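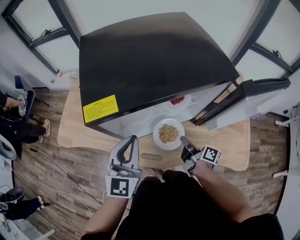 テーブルの上に淡い色の粒の皿、すぐ後ろの小型冷蔵庫の棚に赤い豆の皿

ホーム 講座一覧 配布資料 教室への行き方 お問い合わせ

くらしの台所学 第4回
小さい冷蔵庫に、皿のまま入れるということ

Trellomico台所教室 配布プリント(2023年7月30日の回に使ったものに、話した内容を書き足しました)

前回は「棚の奥から何が出てきたか」で盛り上がりすぎて、冷蔵庫の話にほとんど入れませんでしたね。すみません、私がひじきの話を長くしすぎました。今回はちゃんと冷蔵庫です。それも大きいのではなくて、部屋の隅やテーブルのわきに置くような小さいやつの話をします。

ひとり暮らしの方、事務所のお茶コーナー係の方、離れにお母さまがいらっしゃる方、と受講の理由はいろいろですが、小さい冷蔵庫の悩みはわりと似ています。入らない。奥のものが取れない。いつの間にか何かが凍っている。あと、開けたらまずどこに手を伸ばすか、自分でもわかっていない。最後のは私です。

■ 豆と粒と皿

材料はとても地味です。赤い豆と、淡い色の粒。これを白い丸皿に盛ります。豆はひとにぎりの小山、粒のほうはこんもりと。お惣菜でやらないんですか、と前の期にも聞かれたのですが、私はこの練習、乾いた豆や粒のほうが好きなんです。傾けたらころころっと転がるから、自分の皿の持ち方がすぐわかるんですよ! 煮物だと汁がこぼれるまで気がつかない。家でやるときも、ぜひ乾いたものでどうぞ。豆がなければお米でもいいです。ただしお米は散らばると本当に悲惨なので、下に新聞紙を。

浅い皿を選ぶのにもちょっとした理由があって、深い鉢だとどんなに雑に入れてもこぼれません。練習にならない。お菓子を盛るような平たい皿で、縁が少しだけ立っているもの、あれが一番いじわるでよろしいです。

■ 皿を入れる前に見るところ

家でまずやってほしいのは、皿を持つ前に扉を全開にしてみることです。全開です。小さい冷蔵庫って、置き場所の都合で扉が壁や椅子に当たって、半分くらいしか開かないまま何年も使っている人がとても多い。それで棚が引き出せないとか、大きい皿が斜めにしか入らないとか言っている。冷蔵庫が小さいせいだと思っていたら扉のせいだった、というのは、私の実家がまさにそうでした。父が置いた観葉植物に当たっていました。

写真の冷蔵庫は扉が右に開いています。右に開く扉だと、左側が広くあきますから、皿は正面か左寄りから入れるのが楽です。逆に、右側に立ってしまうと扉をよけながらになって、肘が窮屈。左開きのお宅は全部逆に読み替えてください。左右を付け替えられる機種もありますが、どれがそうかは説明書を見てくださいね。私に型番を送ってこられてもわかりません(先期、たくさん来ました)。

それからテーブルとの距離。冷蔵庫のすぐ手前にテーブルがあると、皿をちょっと置いて持ち直せるので便利です。近すぎると今度は自分が立つ場所がない。ここは家の広さ次第なので、正解をひとつ出せないのですが、「テーブルに置いた皿から棚まで、足を動かさずに腕だけで届くか」を試してみてください。届くなら一歩も動かず出し入れできますし、届かないなら間に台をひとつ足すか、冷蔵庫の向きを変えるか、です。

■ 棚に置くときの手つき

Thaddäus Kusterさんの回で習った方もいると思いますが、彼は「皿は底を見せるな」と言います。つまり、手前を持ち上げて奥から滑り込ませるのではなく、水平のまま棚の高さまで持っていって、それから奥へ送る。私も基本はこれに賛成です。ただ、手の小さい人がこれをやると、棚の縁に指の背が当たるんですね。当たると痛いから、あわてて離す。離すと皿がカタンと落ちて、豆が跳ねる。

私のやり方はもう少しずるくて、皿の奥の縁を先に棚にのせてしまいます。のせてから手前を支えて、ゆっくり押す。皿の半分が棚にかかっている時点で、重さの半分は冷蔵庫が持ってくれているわけです。そのまま力を入れずに押せばすーっと入ります。

気をつけるのは、ワイヤー棚の場合。あれは皿の底の輪(高台)がひっかかります。ガラスやプラスチックの板の棚なら平気です。ワイヤーの人は、薄いトレーを一枚敷くか、最初からトレーごと入れてください。トレーを敷きすぎると空気の通り道がふさがるので、棚いっぱいの大きさのものはやめておきましょう。

出すときは入れるときより難しいです。これは声を大にして言いたい。入れるときは皿を見ていますが、出すときはみんな、もう次のことを考えています。お茶をいれようとか、箸はどこだとか。出す前にテーブルに皿一枚分の場所をあけておく、これだけで事故はずいぶん減ります。

■ 庫内の空気の話

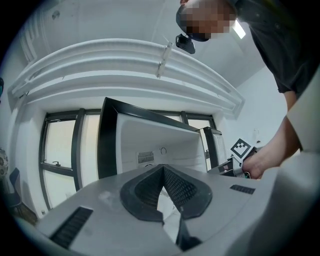
扉を開けた冷蔵庫の内側。奥の壁の上のほうに小さな通気口、その右隣に丸いつまみ

冷蔵庫の中をしゃがんで下からのぞいたことはありますか。立ったまま上から見ていると、天井側にあるものはまず目に入りません。低い位置から見ると、奥の壁の上のほうに横向きの細い切れ目が並んだ小さな格子があって、そのすぐ右に丸いつまみがある。お宅の冷蔵庫にもこの手のものが、場所は違ってもたぶんどこかについています。今日帰ったら探してみてください。けっこうみなさん、買ってから一度も見ていないんですよ。

格子のような通気口がある冷蔵庫では、その前をふさがないこと。いちばん上の棚に背の高い箱をぎゅっと押し込んで、奥の壁にぴったりつけてしまうのが典型的な失敗です。レタスが凍ったとか、豆腐がしゃりしゃりになったとかいう話は、置いた場所を聞くとだいたい「一番奥」と返ってきます。奥の壁とのあいだに指が入るくらいのすきまをあけて、葉っぱものは手前に。

つまみのほうは、冷蔵庫によって数字の向きも意味も違うので、ここで「何番にしなさい」とは書きません。数字が大きいほどよく冷える機種が多いとは思いますけれど、必ず説明書で確かめてください。かわりに温度計を使いましょう。コップに水を入れて、真ん中の棚に一晩置いて、その水の温度をはかります。目安は4℃。高ければつまみを少しだけ動かして、また一晩待つ。待てない人が多いんですよねえ。動かしてすぐ「変わらない」と言ってまた動かして、翌朝ぜんぶ凍っている。夏と冬でも変わるので、8月に入って部屋が暑くなったらもう一度はかってください。

■ 乾いた豆は冷蔵庫に入れるべきか

ここは毎回質問が出るところです。練習では入れますけど、ふだんはどうなのか。

乾燥豆も麦の類も、密閉して涼しくて暗いところにあれば、ふつうは常温で大丈夫です。ただ、日本の夏の台所は涼しくありません。虫もこわい。私は夏のあいだだけ冷蔵庫に入れています。そのときは皿のままではだめですよ。皿に盛った豆をラップなしで入れておくと、においを吸うし、乾物なのに湿気るという悲しいことになります。ふたがきちんと閉まる容器に入れて、使う分だけ皿に出す。教室ではRelerのふたつき容器を使いましたが、空き瓶で十分です。

もうひとつ大事なのが、冷たい容器をすぐ開けないこと。外に出してすぐふたを開けると、中で水滴がつきます。先に出しておいて、30分待ってから開けてください。待っているあいだに鍋を洗うとか、メールを返すとか。

水で戻した豆、煮た豆はまったく別の話で、これは生ものと同じ扱いです。戻すときは夏場なら最初から冷蔵庫の中で。煮上がったら鍋ごと入れずに、浅い器に広げて粗熱を取り、2時間以内には冷蔵庫へ。鍋ごと入れると中心がなかなか冷めないうえに、小さい冷蔵庫だとまわりのものまで温まってしまいます。それと、赤い豆でもいんげん豆の仲間は、しっかり沸騰させて芯まで煮てくださいね。生煮えはおなかをこわします。小豆といんげんで戻し方が違う話は次回まとめてやります。

■ 天板の上に何を置くか

小さい冷蔵庫は上が平らなので、つい何か置きたくなりますよね。レンジ、パン、郵便物、家の鍵。私の家は一時期、猫でした。置いていいかどうか、どのくらいの重さまでかは機種ごとに決まっているので、貼ってある注意書きと説明書をまず読むこと。写真のものも、天板の左手前の角の近くに黄色い警告ラベルがついています。こういうラベルは、汚いからとはがす人がいるのですが、はがさないでください。次に使う人が困ります。

私は天板の上は「皿の一時置き場」にするのがいいと思っていて、そのためには空けておかないといけない。空けておくのが一番難しいんですけどね。置いていいのはふきん一枚まで、と決めたらうちはなんとか続いています。

■ 家での練習

浅い皿に乾いた豆を盛って、テーブルに置きます。扉を全開にして、皿の奥の縁を棚にのせ、押して入れる。いったん扉を閉める。もう一度開けて、同じ皿を出してテーブルに戻す。豆がこぼれたら拾って最初から。慣れてきたら粒の細かいものに変えて、それから二枚の皿を並べて入れてみてください。二枚目を入れるとき、一枚目を見るのを忘れて押してしまう人が多いです。私もやりました、しかも教室で。

開けっぱなしで練習すると庫内が温まるので、中身を片づけた日か、霜取りのついでにどうぞ。

次回までの宿題:自分の冷蔵庫を正面から見た絵を描いてきてください。絵は下手で結構。扉がどっちに開くか、どこまで開くか、通気口とつまみがどこか、それが描いてあれば合格です。Niilo Hyvönenさんは前期、扉の調味料の並びまで色鉛筆で描いてきて、みんなで回し見しました。あそこまでしなくていいです。

持ち物:筆記用具、エプロン、ふきん。温度計は教室にあります。乾燥小豆は私が用意します。

コメント

まめ子
奥の縁を先にのせるやり方、さっそくやってみました。うちはワイヤー棚なのでやっぱりひっかかります。トレーは100円のでもいいですか?

 講師より
 いいです! 棚より一回り小さいのを選んでくださいね。

西の台所
つまみ、10年使っていて初めて見つけました。ジャムの瓶の裏にいました。

Niilo Hyvönen
色鉛筆の件、まだ言われるとは思いませんでした。今回も描きます。

ゆきのした
一晩おいて水の温度をはかったら7℃でした。少しだけ動かして明日またはかります。玄米も夏は冷蔵庫に入れたほうがいいんでしょうか。うちは袋のまま流しの下です。

 講師より
 流しの下は湿気るので、まずそこから引っ越しを。瓶かペットボトルに移して、入るなら冷蔵庫がいいです。

お問い合わせ:Trellomico台所教室 事務室(内線1587) | © Trellomico 無断転載はご遠慮ください | ページの先頭へ戻る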